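Search this site Enter keywords Go

Kaltthorpe changes sorting rules for small household plastics

February 5, 2024
By Meriem Ouali

Kaltthorpe will stop accepting small mixed-material plastics in its curbside recycling carts in September, the town's public works department said Monday. Residents will be asked to place the items in regular trash or take them to the transfer station on the east side of town.

The change covers items made of two or more bonded materials that cannot be separated by hand. Bottles, jugs and tubs are not affected.

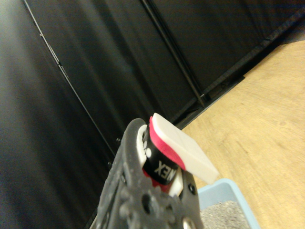 Under the current contract, all rigid plastics go to a sorting line run by Fenero. The line uses a rotating screen with openings of 80 millimeters. Smaller pieces drop through with broken glass and grit, and the resulting mix is landfilled. The town pays the recycling rate on that material and then pays again for disposal.

"The cart is the most expensive route to the landfill," said Tolera Gudeta, who manages the contract for the town. He said a change to the screen had been priced and rejected.

Flexible items are also excluded. Sports tape, grip wrap, elastic bands and similar products wind around the screen shaft, and the line has to be stopped while they are cut free – a job done by hand, with the power locked out.
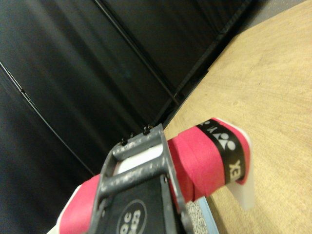 Pet waste and liners

The revised rules also deal with pet waste. Used cat litter, including clay, paper and wood types, must be bagged, tied and placed in trash. Film liners and refill bags from litter disposal bins are trash as well, whether or not they have been used. The empty bin may go in the recycling cart if it is made of a single plastic and has been rinsed.

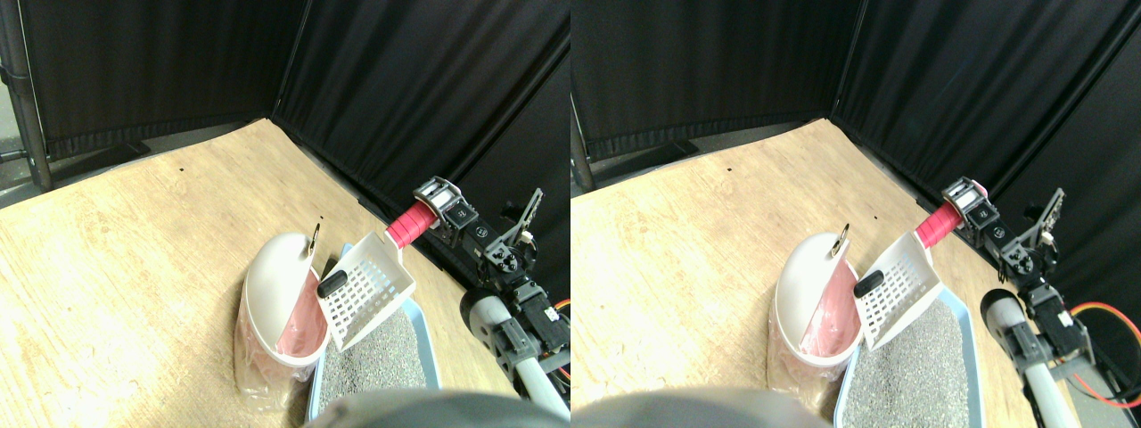 A cat litter disposal bin with a white lid and pink liner.

Veerle Aerts, a materials engineer at the testing firm Peeters, reviewed the draft for the town. She recommended that the printed guide sort items by construction and drop the resin numbers, which appear on few small products. Color will not be used as a test either. Strongly tinted plastic is accepted if it meets the size limit and is made of one material.
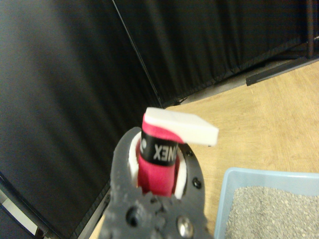 Bright red cylinder with a white ring at its base.

The transfer station will add two drop-off containers, one for small rigid plastics and one for bonded items. Both will be emptied by Vuvness under a three-year agreement. Loads will be weighed at the gate, and the weights will be posted with the monthly tonnage report.

Printed guides will be mailed with the water bill. Carts containing excluded items will be tagged but still collected during the first billing period.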